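Pletanham Robotics Club
Two-arm bench guide, section 6: Before the first pick

Read this before you touch the start button. Most teams skip it, then spend November telling Emiliano Henríquez that the arms are faulty. I have yet to be convinced by one of these reports.

1. Clear the floor of everything your task doesn't use. Then look in the corners, where bits collect.

2. Check both base plates by hand. The Osari notes say the bolts stay tight for 2000 cycles. I wouldn't rely on it. Check them every session.

3. Home the left arm, then the right. Never both together, whatever the menu offers.

4. Set the speed limit to 11 on the Drevitz panel. Higher settings look good in front of parents and do little for your score.

CAUTION: Keep hands outside the walls while either arm has power. A stopped arm may only be waiting.

5. Open the gripper fingers fully and look at the wrist view. You should see both fingertips and a decent stretch of floor between them.

6. Put out your objects and try one slow approach per arm.

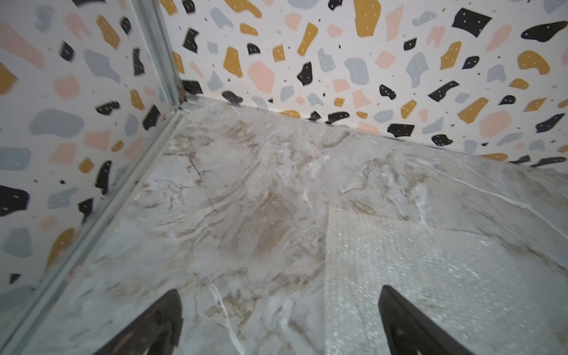 Wrist view with the fingers apart, then the whole bench with a glass plate and a red block on the floor.

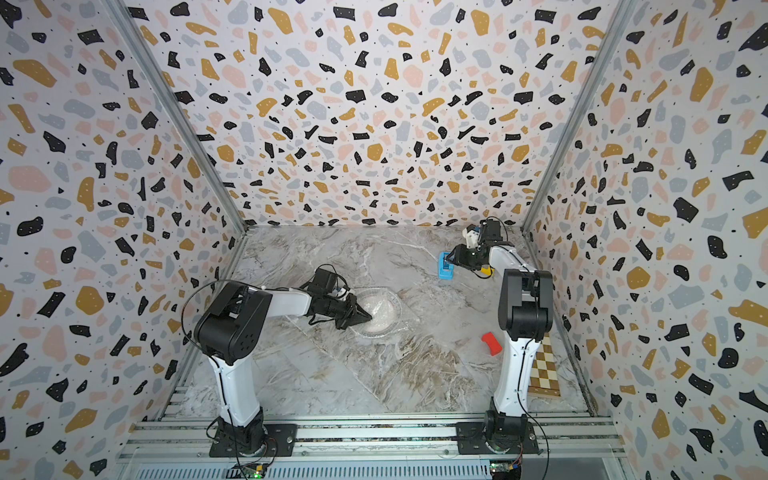 NOTE: The Shenoy add-on claims to find clear objects without any teaching. We gave it 500 tries and I remain doubtful. Start with something solid and brightly coloured, and leave glass until your team can repeat a pick without arguing over whether it counted.

7. Write down failed picks as well as good ones. A log with no failures in it will be sent back.

If an arm stops part way, cut the power at the wall before reaching in. Restarting is covered in section 7.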